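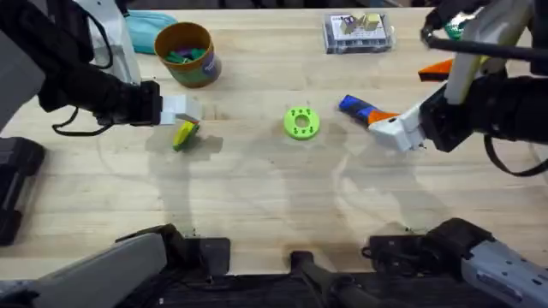 Household Collections and Storage
Week 2: Small things on tables
Notes by Marwan Harb, revised October 17, 2022

Reading before class: Hedvig Berge, "The Zurmont Cupboards", first two chapters. Skip the foreword unless you enjoy being thanked at length.

1. Where we left off

Last week was shelves, and most of you agreed that shelves are a solved problem provided nobody puts anything on them. This week we move to the table, where every object in the house eventually comes to wait for a decision. Berge calls this the "landing surface". My mother called it something else.

The working definition for this unit: a small thing is anything that fits in one hand and has no fixed address. A toaster isn't a small thing. A battery is, and so is the lid of something you threw out in August.

2. Four kinds of small thing

Contained. It lives in a vessel made for it or adopted for it. The cylindrical container with the green and purple label is a fair example, with its small pieces down inside and the top open to anybody passing. Open containers are honest but they attract lodgers. Look into any pencil cup.

Displayed. It's in a clear box, so you can see what you own without touching it. The clear plastic box at the back of the table does this, with the printed card showing through the lid alongside some beige and olive things. Berge is very keen on clear boxes. I'm less keen, having owned a great many and found that after a month I stopped looking into them, at which point they were opaque boxes that had cost more.

Soft-stored. Pouches, drawstring bags, the sock you use for marbles. A pouch takes up almost no room empty and tells you almost nothing full. The mint-green one has been left crumpled, the natural resting state of all pouches.

Loose. Everything else. The yellow and green block, the lime-green ring with the holes or pegs around its face, the blue and orange tool with its dark handle, the orange wedge off to the right. These are the objects that make up most of the work in any house, and all of the arguments.

3. Sorting: by what?

Students nearly always begin with colour. It's quick and it looks marvellous, and it fails at the first item that comes in two of them. Try it on the block, then on the tool, and tell me which pile you've put each in and how confident you feel.

Sorting by shape gets you further. Rings stack, blocks sit, anything with a handle wants to lie down. Wedges go wherever they please.

Sorting by use is the method we'll follow from here on, and it has one drawback — you have to know what the thing is for. When you don't, write down what you can see (size, colour, holes, handle) and leave the purpose blank. A blank is a respectable entry. "Misc." isn't, and I take marks off for it.

4. The Quaye house

Berge's main case is a family of five who catalogued everything on their landing surfaces before a move. They finished with 997 entries, of which around 800 had no container of any kind. The family bought a Stutida cabinet to deal with this. Chapter two describes what happened to the top of the cabinet, and you can probably guess.

Note that the catalogue took longer than the move. We'll come back to this when we discuss proportion.

5. Exercise

Choose one table at home. Don't tidy it first; I'll be able to tell.

Spend 10 minutes writing an entry for each small thing, using the four kinds above. Where something could be two kinds, choose one and say why in a line.

Then put the loose things away using only containers you already have. A trip to Julten for matching tubs counts as avoidance and will be treated as such.

Leave the table alone overnight and list whatever has turned up by morning. Bring both lists to the next class, stapled. I have a stapler, but it was last seen on a table.

6. For next week

Drawers. Read Berge, chapter three, and the short appendix on string.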